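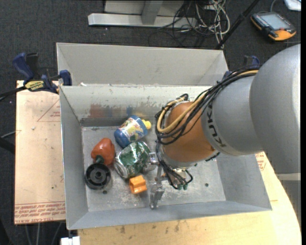 **Monday, January 7, 2019** – Tatora pocket guide, where-to-stay side

Back at the bench after the holidays and glad of it, even though the heating needed most of the morning to get going and I typed the first part of this with my scarf on. Spyros left me a nice fat envelope of notes from his trip, and I've been through it twice with a pencil. What follows is mostly me sorting out what goes on the sheet and what doesn't, plus the fold tests at the end, so if you only care about the folding (Mirsad, hello) skip down.

## Where the neighborhoods stand

We said in the fall that the back of the map would carry a "where to stay" panel for each part of Tatora, short enough to read on the train in from the airport. I still like that idea very much. The trouble is that my drafts keep growing, and the Brindik panel is now so long that it would have to be set in type you'd need a magnifying glass for. Everyone loves Brindik, that's the problem! It's the old quarter on the hill, it's pretty, it has the bakery with the walnut rolls, and every person who has ever been there wants one more sentence put in.

So I sat down and tried to write it again as if for my aunt, who will be arriving with one bad knee and a suitcase on wheels. What does she need to know?

- Brindik is steep. The two streets up from the river are cobbled, and the second one turns into steps halfway up. The 101 bus goes around the back and stops at the top gate, and from there it's all downhill to nearly every guesthouse.
- It's quiet at night except on market eve, when the stalls get put up under people's windows from very early.
- Rooms are small. Breakfast is usually good.
- Most places won't have an elevator, and the ones that say they do sometimes mean from the first floor up.

I think that's the panel, more or less. The history can go on the map side next to the church, where there's room for it, and the walnut rolls can have a little symbol.

Spyros disagrees with me about the bus, by the way. He thinks visitors will walk up from the river whatever we tell them and that we should describe the walk nicely and leave the 101 for the transit box. I've left both in for now. The bus line is short, and my aunt would thank us.

## The Gashi question

The Gashi is the big guesthouse down by the station, the one with the green awning, and in the current draft it's our main suggestion for a single night. Spyros stayed there on his last night and his notes are a bit mixed. I'm copying the useful part here so it doesn't get lost in the envelope:

> Clean, kind people at the desk, very firm bed. Room over the tram loop so I heard the first tram and then all the others. Asked to switch, they did it right away with no fuss. Back rooms look onto a yard with a plum tree and are a different world. Paid 60 for the front one, same for the back one.

If the price is the same front and back, then all we have to do is tell people to ask for the yard side, and I've written precisely that: "Ask for a room on the yard." I'd like somebody to phone and check that they don't mind being quoted that way. We put a line like that in the last guide about a different hotel and the owner had a hard month of it with everybody wanting the same four rooms. I felt bad then and I'd feel bad again.

There's also the question of whether we should name single places at all. I go back and forth. A name goes out of date and a neighborhood doesn't, or at least it does it more slowly. On the other hand I've stood on a platform in the rain with a guide that told me "the station area offers a wide choice of lodging" and wanted to throw it on the tracks. I'm for naming one place per area, two at the most, and printing the month we last checked.

## South bank

Nothing new, sadly. Spyros ran out of afternoon. He walked the embankment as far as the boat club and says there are apartments to let all along it, with key boxes on the railings, and a grocery that stays open late. He didn't get inside any of them. I have a paragraph from the fall that calls the south bank "a good base for families" and I can't for the life of me remember what I based it on, other than the playground. It stays in pencil until one of us has slept there.

I did move the ferry note from this panel to the front. It's the nicest way to cross and it costs next to nothing, and on the lodging side it was only ever going to be read by people already staying over there.

## Fold tests

Right, Mirsad, this is yours.

I cut trial sheets from both papers, the ordinary map stock we've always used and the Brelideck that you talked me into ordering. All of them were cut to full size and folded by hand, first with the accordion fold and then down in half, the way the last guide was done. Then I opened and closed them while listening to the radio until I was thoroughly tired of it.

**Map stock.** As we know it. Folds crisply, lies flat, starts to go white along the center cross fairly soon and then splits there. The split lands right in the middle of Brindik, of all places, so that's one more reason to slide the whole map a little to the left, as Mirsad has been saying since last year. You were right and I'm writing it down where people can see.

**Brelideck.** Much tougher. I couldn't get the cross to split at all, though it did crease in a slightly soft, rounded way, and the folded guide wants to spring open on the table like a menu. It sat shut after a night under the dictionary. Whether it stays shut in a coat pocket I can't say yet, so I've put one in mine and will report. Pencil takes on it well. Ballpoint takes too but smears if you're quick with your thumb, and people do like to write on a map, circling their hotel and so on – the desk clerk at the Gashi did exactly that for Spyros.

The other thing is bulk. A folded Brelideck guide is noticeably fatter than a map stock one, and with a run of 4,000 that's extra boxes to store and to carry upstairs. I measured a short pile of each against the ruler and the difference is enough that the old cartons won't do. I haven't asked for a price on larger cartons and would be very happy if someone else did.

One more small trouble: the lodging panels only work if they come up the right way when you turn the sheet over, and with the accordion fold, two of mine came up upside down. I thought I'd drawn it wrong, then I thought I'd folded it wrong, and I believe now it was a bit of both. I've marked the next dummy with arrows in red pencil and a big T for top on every panel. Please don't anyone "tidy" those off before I've had the chance to photograph it.

## Left for this week

- [ ] Phone the Gashi about the yard rooms and the wording (me, unless Spyros would like to, they know him)
- [ ] Check the 101 still stops at the top gate on Sundays. The timetable in the envelope is last summer's.
- [ ] Slide the map left, then see what falls off the west edge. I'm afraid it's the botanical garden.
- [ ] New dummy on Brelideck, south bank panel blank
- [ ] Carton price
- [ ] Cut the Brindik panel by another two lines. I know, I know.
- [ ] Coat pocket test, ongoing

Mirsad came by while I was writing this up and had a go with the springy one. He suggests a paper band around it, like the one on a new pair of socks, and he thinks we could print the key to the symbols on the inside of the band. I worry that the band goes in the trash at the station and the key goes with it, but a plain band with only the title would be cheap to try. He's going to cut a few from the offcuts tomorrow. The offcuts are in the flat drawer under the window, left side, with the blue tissue on top.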